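Hastmont Residents' Co-operative Store
Minutes of the Management Meeting held on 08/04/2022 in the Prajapati Room

Present: Savita Yadav (Chair), Apolinar Nava (Secretary), and 26 members.
Apologies were received from two members.

1. Minutes of the previous meeting

The minutes of the March meeting were read and approved with one correction. Under item 4, "delivery charge" should read "delivery deposit". The Chair signed the corrected copy.

2. Matters arising

The Secretary reported that the lease on the rear store room had been renewed on the same terms. The landlord has agreed to repair the guttering over the side entrance and will write to confirm the date. The lock on the side entrance has been replaced and a spare key is held in the office.

3. Shelf prices

The meeting considered the complaint carried over from March that prices at the till did not always match those on the shelf. It was agreed that the shelf card shall be treated as the correct price until the end of the trading day, and that any difference shall be refunded in cash on production of the receipt. Handwritten cards remain in use and must be legible from the aisle.

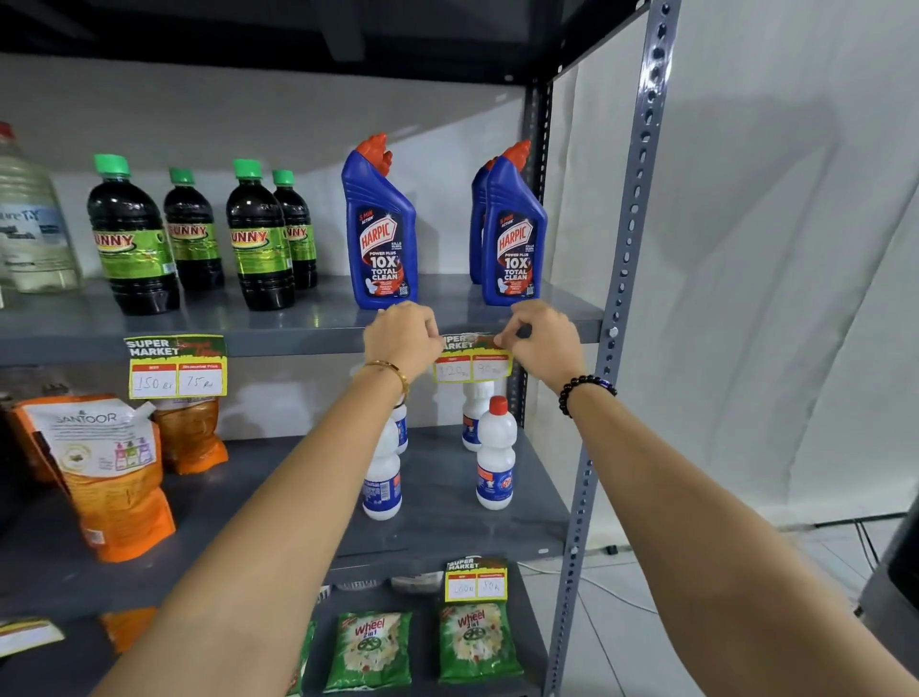
Price card at the upper shelf, showing 120 Rs and 90 Rs.

A proposal to move to printed cards was discussed. The quotation from Covon was thought high for a store of this size, and the matter was deferred. The Secretary is to ask whether a smaller order would be accepted.

4. Members' discount

The Chair reminded the meeting that the discount applies to members in good standing only, and that membership numbers must be given before the sale is entered. The discount does not apply to goods already reduced. It was resolved that a member whose subscription is more than two months late shall pay the full price until the arrears are cleared.

5. Supplier accounts

The Pornex account was settled in full during March. A deposit of Rs 1,000 is still held by the supplier against returned crates, and the Secretary has written to ask for it. No reply had been received by the time of the meeting.

Members asked that future orders be placed earlier in the week, as goods had twice been delivered after closing. This was agreed.

6. Household goods

The meeting reviewed the range of cleaning products. It was agreed to keep the present lines and to change a price only when new stock is bought in at a different cost. Cards are to be altered before the store opens. 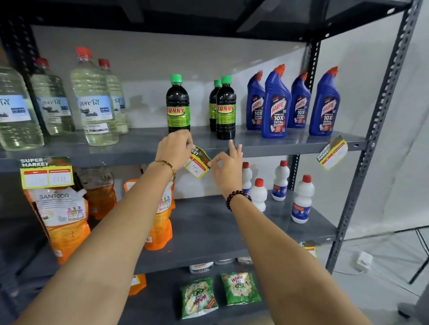

Apolinar Nava asked that any change of price also be entered in the day book, so that refund claims could be checked against it. The Chair accepted the request and it was carried without a vote.

7. Any other business

A member asked whether the store could stay open later on the evening before a public holiday. The Chair undertook to look at the cost of the extra hours and report back.

The meeting closed with thanks to the Chair. The date of the next meeting will be posted at the entrance.

Signed: Savita Yadav, Chair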